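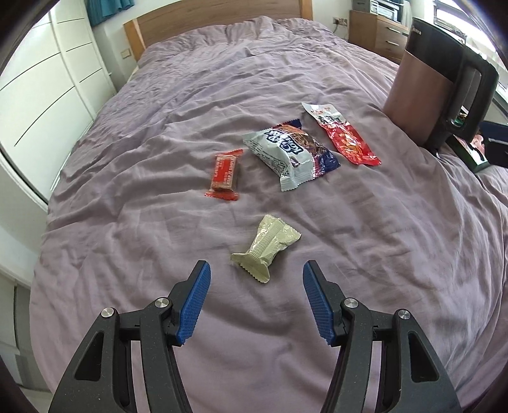
Matlala opens its bedroom rig to visitors

Matlala held its first open day for the Plistska project on June 18, 2021, giving 22 visitors a look at how manipulation data is recorded in furnished rooms. Most of the afternoon was spent in a bedroom, where operators used a hand-held gripper to pick up snack packets from a made-up double bed.

Plistska is a two-year effort to train grasping policies for household robots on recordings made by people. The operator holds the gripper by a handle, closes the jaws with a trigger and carries out the task at normal walking and reaching speed. A wide-angle camera mounted behind the jaws records the work from the tool's own point of view. The same jaws can then be fitted to a robot arm, so that the recorded view and the robot's view match closely.

"The arm is the slow and expensive part, so we leave it in the lab until there is something to run on it," said Kamran Mohammadi, who leads the project. "One person with a gripper can do a room in a morning."

Soft objects on a soft surface

The bedroom task is one of the harder ones in the set. The lavender duvet wrinkles differently each time the bed is reset, and it gives under the fingers. On a table, the jaws can be brought down until they touch and then closed. On bedding there is no clear contact point, and an operator who presses too far will take hold of the cover along with the packet.

The packets bring problems of their own. A small khaki-green one, pinched in the middle, can be taken at the narrow part with the jaws only slightly open. A puffed-up foil bag has to be squeezed before it will hold, and it tends to turn as it leaves the duvet. Long, flat packets are usually gripped across the width. Matlala records all of these with the same jaws and the same pads, and does not tell operators which end to take.

Precious Van Wyk, who ran the demonstration, showed three approaches to the same flat wrapper. In the first she closed straight down on it and came away with a fold of duvet. In the second she slid one pad under the crimped edge. In the third she pushed the wrapper against a ridge in the cover until it stood up, then closed on it from the sides. The third took longest and is the one she teaches to new operators.

All three attempts would be kept, she told the group. Failed grasps are labeled and stored with the rest, and the training software from Fluvness reads the label to decide how much weight an episode gets.

Rooms are left furnished

Visitors asked why the larger items had not been cleared away. The bed shares its room with a wardrobe, a chest of drawers with gray electronic equipment on top, and a window with blinds, and a rose-copper electric kettle stands on the duvet among the packets. Van Wyk said objects of this kind are included on purpose in the bedroom layouts. The policy has to learn to leave them alone, and it will only do so if they turn up in the recordings.

Daylight is treated the same way. Blinds are left as they are found, and the time of day is logged with each session. Exposure on the gripper camera is automatic. Annatjie Botha, who checks the recordings, said bright windows at the edge of the view cause fewer rejected episodes than she had expected when work began. The most common reason for rejection is a tracking loss when the tool comes too close to a plain wall or a white door and the software has too few features to follow.

The data set now stands at 3723 accepted episodes. Bedrooms make up the smallest share, with kitchens well ahead, and the team intends to even this out before the next release.

Jaw design

The current jaws were made by Batov to Matlala's drawings. They are matte black plastic with open slots, and each carries a blue finger pad with a fine diamond pattern. The slots reduce mass at the far end of the tool and let a little of the background show through, which helps when an object sits partly behind a jaw.

Shayne Gilchrist of Batov brought a case of earlier pads for visitors to handle. A smooth pad gripped rigid boxes well and let foil slide. A ribbed version held foil but marked soft fruit. The diamond pattern was chosen in May after a bench comparison in which each pad was closed on the same packet 76 times. Gilchrist said wear is the open question — the points of the pattern round off with use, and there is no agreed limit yet for when a pad should be changed. For now the pads are swapped on a calendar schedule.

A change of pad also shows up in the images, and Botha's group records the pad serial number with every session so that any shift in the results can be traced.

Robot run

The visit ended in the lab with the arm. A policy trained on the packet episodes was run on a single mattress with a gray cover, which had not been used for training. It picked up the first two packets offered and dropped both in the tray. On the third it closed short and stopped, and an engineer reset it. The run was repeated with the packet turned sideways and the grasp succeeded.

Mpho Hendricks, who maintains the controller, said the short grasp was a depth error. The policy receives no depth image and judges distance from the wide-angle view alone. On bedding it is sometimes wrong by more than the thickness of a packet. A version with a force reading at the jaws is being tested — early figures will be shared with project partners before anything is published.

Arm speed was limited during the demonstration, and visitors stood behind a floor line. Hendricks said the limit makes little difference to the success rate on soft packets but does make the motion look more hesitant than it is in normal testing.

Next steps

Matlala plans to add laundry and bedside clutter to the bedroom tasks and is looking for more homes in which to record. A home session takes one morning. Operators bring the objects and reset the room when they finish, and recordings are reviewed for faces and personal papers before they are added to the set.

The next release is expected to contain almost 800 additional bedroom episodes. A second open day, limited to the lab, will be announced to people on the project's mailing list.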